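Jilis Hand-Held Gripper Kit
Schools and Student Competitions range

Product code: J-1003
Supplied by: Ellgate Education
Availability: In stock. Orders received before 2 pm are dispatched the same working day.

Overview

The Jilis Hand-Held Gripper Kit is intended for secondary schools, colleges and after-school clubs that teach robotics through practical handling tasks. Students operate the gripper by hand and record each task with the camera mounted on it. The recordings may then be used to prepare an entry for the Ornthorpe Schools Handling Challenge or for assessed coursework in automation.

The kit is suitable for students aged 13 and over. Work may be carried out in a classroom or at home, provided that the member of staff responsible has issued the home loan form supplied with the kit.

What is supplied

2 hand-held grippers with parallel fingers
2 wide-angle cameras with mounts
Replacement finger pads
Charging lead and mains adaptor
Carry case with cut foam lining
Student handbook and teacher's guide
Home loan form and equipment log

A laptop is required and is not included. Objects for the handling tasks are not included.

Use in the Ornthorpe Schools Handling Challenge

The kit meets the equipment rules for the Challenge, which opens to teams each October. Teams are required to pick up, move and set down everyday objects and to submit their recordings together with a written log. The Tabletop class is open to new teams. The Paired class requires both grippers to be used in the same task and is recommended for teams in their second year.

A complete entry in the Tabletop class consists of 100 recorded attempts. Unsuccessful attempts are to be kept and marked as such in the log. Teams should not trim or re-order recordings before submission, as the judges compare the log with the original files.

Schools that hold an earlier Jilis kit may enter with it if the finger pads have been replaced within the current school year.

Choosing objects

Objects should be light, clean and free of sharp edges. Soft toys and small plastic toys are suitable for a first set of tasks and are easily replaced. A soft object changes shape under the pads and should be gripped slowly, with both fingers brought level before lifting. Hard plastic toys with a curved shell are more likely to slip and are best attempted once the student is confident with soft ones.

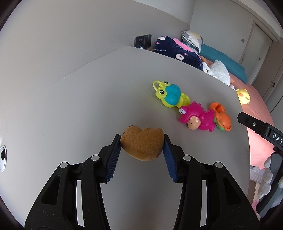 Each object should be given a short name in the log, and the same name should be used throughout the entry. Where an object is exchanged for another during the term, the change is to be entered on a new line.

Care and storage

Finger pads should be wiped with a damp cloth after each session. Fluff collects in the grooves when soft toys are used and will reduce grip if it is left. Solvents must not be used on the pads or on the camera lens. The linkage should be checked for loose screws at the start of each half term. Pads are rated for 4,000 closing cycles and are available separately in packs of four.

Warranty and support

All Jilis kits carry a warranty against faults in materials and workmanship. Pads and charging leads are treated as consumable items and are excluded. Schools wishing to extend cover should do so before the original warranty ends.

Staff training is held at the Haldane Centre each term and may be booked by any school that has purchased a kit. Enquiries about training, class sets and Challenge registration should be addressed to Ross Baxter, Schools Equipment Manager, Ellgate Education.

Related items

Jilis replacement finger pads
Jilis spare camera mount
Jilis class set with charging cabinet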